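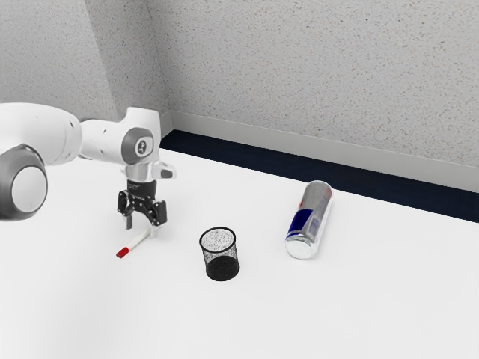 Figure 5. Gripper open above the marker, with the mesh cup and the can to its right.

Kodance Workcell Software: Set-Up Guide
Section 7. Running the Tabletop Pick Task in Simulation

7.1 Purpose

This section explains how to load the tabletop pick task, check the starting layout, and run a first trial in the Kodance simulator. The task directs the arm to pick up a marker and place it in a pencil cup. A drink can is included as an object that the arm must leave alone. Operators should complete this section before connecting a physical arm.

7.2 Before You Begin

The license key supplied by Drernus must be entered on the Account page. The arm model and the two-finger gripper model must both be listed as "Ready" on the Equipment page. If either is listed as "Missing," return to Section 4 and repeat the download.

7.3 Loading the Task

1. Open the Task Library and select Tabletop, then Marker to Cup.
2. Select Load. The arm, the table, and the objects are drawn in the main window.
3. Confirm that the marker, the cup, and the can are all present. The can lies on its side in this task and should not be set upright.
4. Select Home. The arm moves to its stored rest position.
5. Select Save Layout and enter a name. Names may contain letters, numbers, and dashes only.

Note: Objects may be moved with the mouse while the task is paused. Objects moved during a run return to their saved positions at the next reset.

7.4 Setting the Approach

1. Open the Motion panel and select Approach.
2. Set the gripper to Open.
3. Select the marker as the target. The arm travels to a point above it and stops.
4. Compare the main window with Figure 5. The fingers should be apart and clear of the tabletop.
5. If a finger touches the table, raise the Approach Height one step and repeat from step 3.
6. Turn the wrist until the fingers will close across the barrel of the marker. A grip along the length of the barrel will be rejected.
7. Select Store Approach.

CAUTION: Do not copy a stored approach to a physical arm without first measuring the actual table height. A difference between the model and the real table may cause the fingers to strike the surface.

7.5 Running a Trial

1. Set the Time Limit to 400 steps.
2. Select Run Once and observe the full motion.
3. Review the Result line. "Placed" means that the marker came to rest inside the cup. "Contact" means that the arm touched the can.
4. When a single trial ends in "Placed," select Run Batch. The standard license permits up to 2000 trials in one batch.
5. Export the log before closing the window. Logs that have not been exported are deleted.

Note: The Gough rendering option improves shadows and surface textures but slows large batches. It has no effect on the motion of the arm or the result of a trial.

For layouts created in Candau, see Section 8, Importing Outside Layouts.

Shares 7 | Comments 3

Beca Morris
Step 6 in 7.4 fixed my rejected grips. Could the wrist setting be added to the quick start card as well?

Aurelia Matei
Does the Time Limit in 7.5 include the move from Home, or does it start at the approach point? The guide should state this.

Beca Morris
On my installation the count starts at Home. I have not tried it with a stored approach.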